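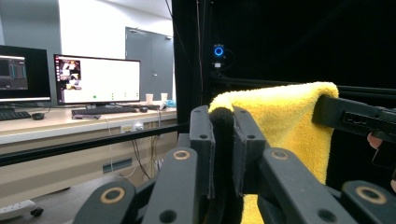

Milagros Cifuentes wrote to us in October that a towel is the wrong thing to brag about, because a towel forgives everything. We agree with the first half of that.

About Clusance

Clusance is a small research shop that tests claims about teaching robots by hand. The popular method goes like this: people do a task with hand-held grippers, the recordings go into a model, and a robot is supposed to pick up the skill. We use the method ourselves. We also think a lot of the numbers published about it are soft, and that includes two of our own early ones, which we have taken down.

Most of our work is with cloth. A towel held by two grippers at two corners looks simple enough. Then one corner sags, the pile hides the edge, and the model that did so well on a rigid box has no idea where the fabric ends. Ximeng Kang runs the recording sessions and throws out more than the rest of us would like.
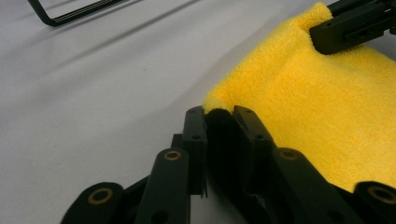
What we found

Our main result so far is a dull one. We trained the same model on 24 demonstrations by a single operator, and again on 24 shared among 5 operators. On towels from the training set the single-operator version looked better. We then brought in 3 towels it had never been trained on, and the lead was gone. Had we stopped at the first test, we would have had a nice chart and a wrong conclusion.

We don't claim the shared set is better in general. We had one task and one kind of gripper, and Fung-ping Tse still suspects that grip height explains more of the difference than the operators do. That test is next.

How we report

Every trial counts, including the ones where a gripper closes on air. The person scoring doesn't know which model is running. If a result can't be repeated on a Monday morning by someone who wasn't there the first time, it stays off this page.

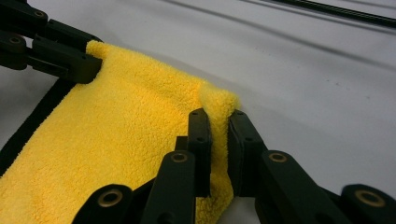

Qianru Lei asked whether any of this matters if the robot folds the towel in the end. It matters to whoever has to buy the robot. One good fold tells them very little about the next 26.

Working with us

We take on outside methods for testing and publish what we get, with the failed runs attached. Write to Yichen Yu at the Clusance office, and please send the raw recordings along with the highlight reel.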